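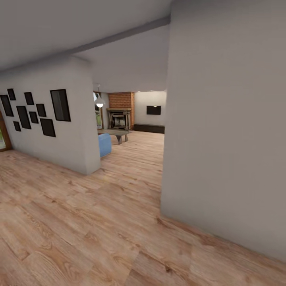
Bernadette Moulin would like it known that she read all 38 rules in last year's draft and that rule 12 contradicts rule 31. She has been hired. We are looking for one more of her.

Rules Editor, household robots (part time, remote possible)

Prikport writes the house rules that two-armed robots are supposed to follow in people's living rooms: how fast to carry, how low to hold, when to stop and wait. The current rulebook is called Mallet, after what an early reader wanted to take to it. It has 389 clauses. We believe a decent rulebook could manage with fewer, and would like you to find out which.

All trial runs take place in a simulated home, so the only thing you can break is our confidence.
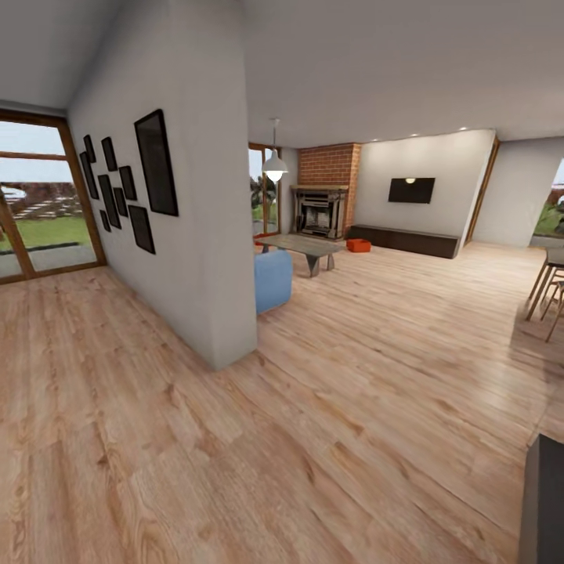

Prikport / Safe Practice Desk / Openings

What you would do:
Read run logs and decide whether a rule was broken, bent or simply badly written.
Rewrite clauses so that an engineer and a tired parent would read them the same way.
Argue with Eugénie Tessier, who heads the desk and enjoys it more than she lets on.
Keep the change record up to date. Yes, every time.

Your first assignment is section 5, Carrying Open Containers. It currently says a tray must be held "in a sensible manner," and we have had three meetings about "sensible."
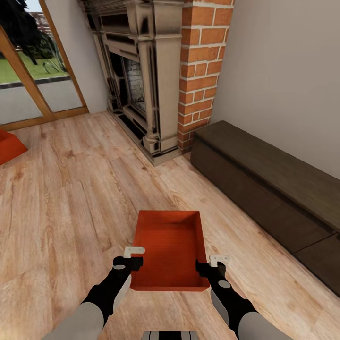

Two-handed carry, tray held low over the floor.

What we need from you: plain writing, patience with exceptions, and some experience with safety rules of any sort. Elevators, kitchens and swimming pools all count. You don't need to code. You do need to be able to tell "must" from "should" and to care about it slightly more than your friends think is healthy.

Next on the list is the section on working close to tabletops, where the grippers, the arms and the furniture all want the same few inches.
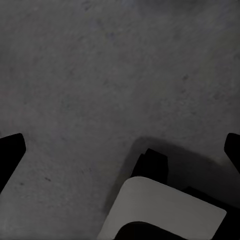
It was written in one afternoon and reads like it. Expect to start over.

Pay is $1475 a month for two days a week, plus $800 a year for training. Work starts in August.

To apply, send a resume and one rule from any workplace you've known, rewritten so people might follow it. Keep it under a page. Mark it Drullach, the name of our hiring inbox, for reasons lost with the previous office manager.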